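Floorcare Bots > Mop and Combo Units > Plurus
Thread: Ocampo leaving puddles at the edge of the lounge run, error 31, losing patience

gumboot_gary
Evening all. Plurus Ocampo, the combo one with the dock that rinses its own pads. It's been a good worker until February, when it started leaving a wet patch wherever it stops to think. It does its long passes across the tiles fine. Then it gets to the sofa, has a little crisis about whether it fits underneath, and dribbles while it decides. Every few runs it throws error 31 and sulks in the hallway.

So far I've swapped both pads, descaled the dock, wiped the cliff sensors and turned it off and on again with increasing force. Firmware is 2543. Clean water tank is not cracked, I held it over the laundry trough full and nothing came out that shouldn't.

Where do I go next?

pelican_brief_case
Error 31 on these is "water path fault", a phrase that covers everything from a blocked nozzle to a tank you didn't click in properly. Did you click it in properly?

gumboot_gary
I clicked it in properly.

pelican_brief_case
Had to ask. It's been me twice.

Noemí Espinoza
I do small appliance repairs out of Clumstead and I see a fair few of these on the bench. When they stop and dribble it's nearly always the check valve between the tank seat and the pump. It's a little rubber duckbill the size of a pea. Grit or detergent gum holds the lips open and the tank drains by gravity whenever the pump isn't pulling. While the bot is moving you don't notice, the water gets spread out under the pads. Once it parks you get a puddle.

Tank out, flip the bot, two screws on the tank seat (they're the long ones, don't mix them up with the pad plate screws), lift the seat and the valve pulls out with tweezers. Rinse under the tap and squeeze it sideways so the lips open. Put it back with the slit pointing toward the pump. If it goes in backwards the pump will run, nothing will come through, and you'll be back here with a different question.

And what are you putting in the tank?

gumboot_gary
Water. And a bit of the eucalyptus stuff.

Noemí Espinoza
There's your gum.

brumby_and_sons
I'm going to disagree with the bench here. I had the same symptoms and the valve was spotless. Mine was firmware. Build 2543 changed how long the pump keeps going after the bot stops, you can hear it. It hums for a good while after the wheels quit. Rolled the water level back to Low in the app and no more puddles. No screwdriver, no tweezers, no kitchen table covered in bits.

Noemí Espinoza
You turned down the water and got less water. I'd want to see it parked on Medium on dry paper towel before I called that a cure.

brumby_and_sons
I'd want to see a manufacturer test their pump timing before they ship it, but we don't all get what we want.

pelican_brief_case
Could be both? Mine hums after stopping too, and it doesn't leak. I have never put eucalyptus in it, mind. I'm not a koala.

tilda_in_griltport
Jumping in with the furniture side. My Ocampo used to do its worst puddles at the sofa and I'd assumed the sofa was incidental. The bumper on these is touchy at the top edge. If your sofa is almost high enough, the bot noses in, the top of the turret kisses the fabric, it backs out, turns a few degrees, and has another go. Mine would do that for ages. Add a weeping valve and you've got one spot getting all the water. I drew a no-mop strip along the front of the sofa, 50 cm deep, and do that bit by hand. Yes, I own a mopping robot and mop by hand. My sister has already made the joke.

gumboot_gary
Righto, report back. Tank seat off, valve out. It looked like something you'd find in a bath plug. Rinsed it, squeezed it, put it back with the slit toward the pump. Did the paper towel test on Medium: parked it on two sheets, tank full, pump idle, left it while I had dinner. Sheets dry.

Then a full lounge run. Much better on the open floor. It still did the nosing routine at the sofa, and it still carries on humming after it stops, so brumby gets half a point.

brumby_and_sons
I'll take the half.

Noemí Espinoza
Good result on the towel. For the sofa bit, wipe the floor dry by hand before the next test run so you're not reading old water as new. Otherwise you'll chase marks that were there before you fixed anything. Clean cotton cloth, no product.
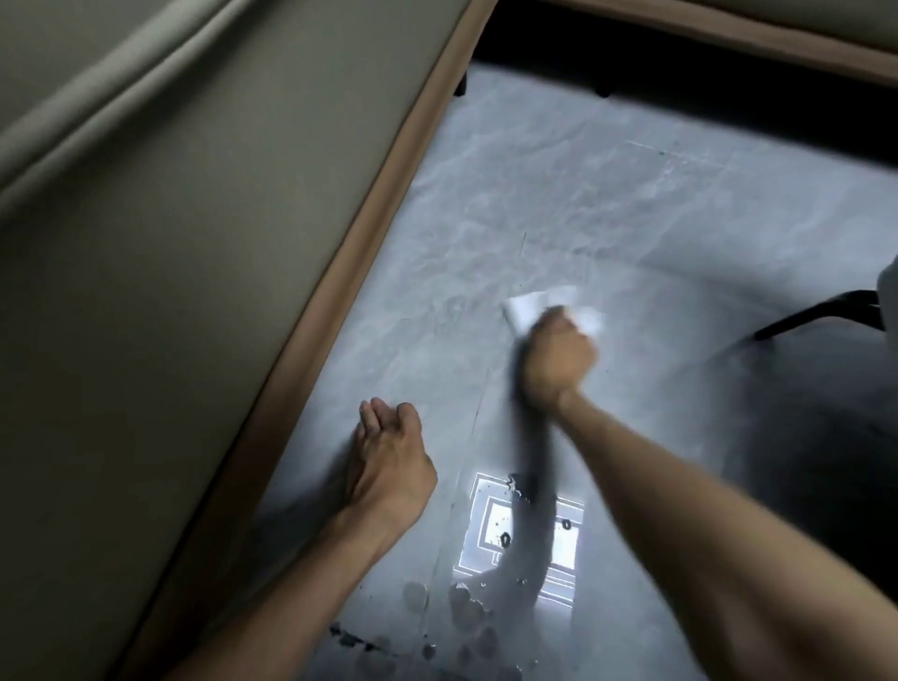
gumboot_gary
Rag work before the second test run, as instructed. On these tiles the bot isn't the only thing that leaves marks, so I'm treating a dull streak and a wet spot as separate complaints. The stretch beside the sofa piping is the one I care about, with those stubby black feet in the dark gap across the way being the next place it'll want to argue with. You can pick the droplets near the window reflection, little round spots, much easier to find there than on the cloudy grey bits. I'm going to use that reflection as my inspection lamp from now on. Free, and it doesn't need a firmware update.

tilda_in_griltport
That low gap would have mine in there nosing about until the battery went. Measure from the floor to the lowest bit of the furniture and compare it with the turret, and if it's even close just draw the strip. Do it for both pieces. Once it gives up on one it goes and bothers the other.

pelican_brief_case
Second the strip. Also watch the chair legs. Mine goes round a chair leg like it's been paid by the lap, and on High you get a ring.

brumby_and_sons
Before you go carving up your map, try Low for one run with the strip off. One change at a time. If it's still wet at the sofa on Low, I'll withdraw the firmware theory in writing.

gumboot_gary
Fine. Ran it on Low, strip off. Sofa edge: three small spots, dry before I'd finished looking at them. Then Medium with the strip on: nothing along the sofa and no 31. Staying on that.

Itzel Cuevas
Moderator hat on. Moved this from General to the Plurus board, and merged the other error 31 thread into the pinned list. For anyone landing here from a search, do the tank click first, then the paper towel test, then the valve. The app settings come after that. Please don't post photos of your whole house map, people keep leaving their street name in the title.

brumby_and_sons
Noting for the record that "the app settings come after that" is an editorial decision.

Itzel Cuevas
It is, yes.

Noemí Espinoza
Gary, pull the valve again in a couple of months and have a look even if it's behaving. And empty the tank between runs. Leaving it sitting full in the dock is how the slime gets started. If the lips have gone wavy, replace it, a rinse won't bring them back.

gumboot_gary
Will do. What do I do with the rest of the eucalyptus?

pelican_brief_case
Bucket. Mop. The old religion.

gumboot_gary
Changed the title to SOLVED, mostly. It did throw a 31 this morning but I hadn't clicked the tank in properly.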